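Workshop Tips: Budgeting for a Bench Robot Before You Buy One
Posted 6/20/20 by Renato Belmonte

Most requests for a robot arm start with the price of the arm. The arm is the easiest line on the sheet to fill in, and the one least likely to be wrong. The tips below cover the rest of the sheet. They assume a small shop doing refurbishment or light assembly on desktop computers, one bench, one arm, and a purchase that has to be justified on paper.

Write the task first

Describe the job in one paragraph with the part names in it. "PC work" is no use to a vendor. "Place a processor in its socket and a memory module in its slot, case on its side, cover off" can be quoted. Include the largest case you expect to see and the smallest part you expect to hold. If the two are far apart in size, say so, as it affects the fingers, the reach and the camera.

Attach photos of the bench with a real unit on it. Alfredo Rivera, who reviews these requests for our shop, sends back any that arrive with only a catalog picture.

Reach

Catalog reach is measured to the wrist flange in most cases. Your gripper and fingers hang off the end of that, and so does the wall of the case. Measure from the proposed base position to the far inside corner of the case, then check that the wrist can point straight down at that corner without a link touching the chassis. A number that works on a flat table may fail once the fingers have to go down past a drive cage.

Handles, latches and open covers count as obstacles. Draw them in.

Payload

Memory modules and processors weigh next to nothing, so buyers assume payload can be ignored. Add up the gripper, the bracket, the camera and the cable first. If the part plus tooling comes to more than 80 percent of the rated payload, go up one size.

Gripper and fingers

Get the gripper quoted separately from the arm. Stock fingers are wide. Work near a processor socket calls for slim ones, and slim ones bend. Budget three sets: one on the tool, one on the shelf, one at the machine shop being copied. Ask for the stroke in writing, and for the smallest force setting the gripper will hold reliably.

Our two quotes last January, from Bukell and Droltum, looked 500 dollars apart until the fingers and the mounting bracket were added to the lower one. After that they were level.

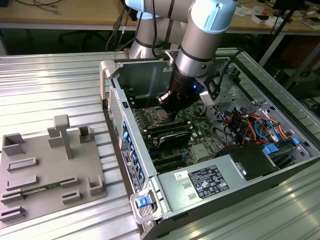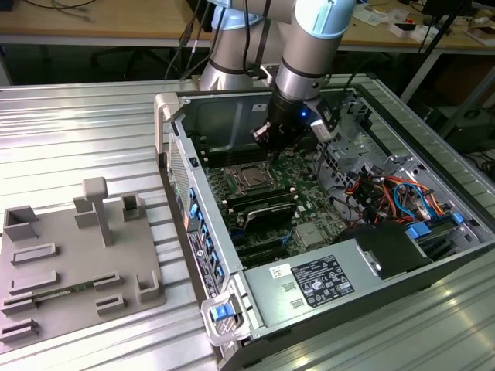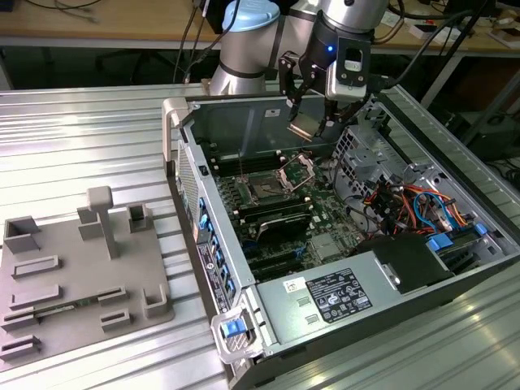

Processor socket work on an open tower, with the gray printed parts fixture on the bench to the left.

Fixtures

Fixture plates belong in the budget as a running cost. The first version will be wrong. Plan on 6 revisions for a plate with several part types on it, and price the filament and the printing hours for all of them. A few points that save a revision:

Put the holders on one plate, and locate the plate on the table with pins or slots. Loose holders drift.

Leave finger clearance on both sides of every slot. The part fitting the slot is only half of the check.

Hold long, thin parts at both ends.

Mark each plate with a revision number before it leaves the printer.

Hold the case as well. A tower lying on its side feels stable under your hand and will still creep when a module is pressed home. Two stops and a clamp are enough on a grooved table.

Table

Ribbed or slotted aluminum costs more than a wood bench top and is worth the difference. Stops and plates can be moved without drilling. It does reflect light, so if a camera is going on the wrist, try the lighting on the real surface before paying for lamps. A matte mat under the work is a cheap second choice.

Cameras and cables

Quote the camera with its bracket, its cable and its software license on separate lines. Licenses are sometimes annual, and an annual fee buried in a hardware total is easy to miss until the renewal notice comes.

Allow slack in the cable at every joint, and order one spare of each. Have the vendor show the wrist turning through its full range with the cables dressed the way they will be in use. Keep the loop clear of the case.

Software and training

Katiyar and Rulix both quoted us for programming. One priced by the day and the other by the task, and the two cannot be compared until you know how many tasks you have. Go back to the paragraph you wrote at the start and count the separate motions in it. Picking a module from a slot and seating it in a board are two.

Put at least two people through training. One trained person is a shutdown every time that person is out.

Acceptance test

Agree on the number before signing. Ours was 98 good placements out of 100, on our own cases, with our own lighting. Specify what counts as good — seated, latched, no marks on the board — and who pays for damaged parts during the trial. Old motherboards are fine for this and should be set aside early.

Lines people leave off the sheet

Risk assessment and any guarding it calls for
Power outlet and network drop at the bench
Freight and a pallet jack at the receiving end
Scrap boards for practice
Replacement fingers
Floor space for the controller
Time lost on the old bench during changeover

Rivera asks for each of these to be filled in, even if the entry is zero. A blank line gets the sheet returned.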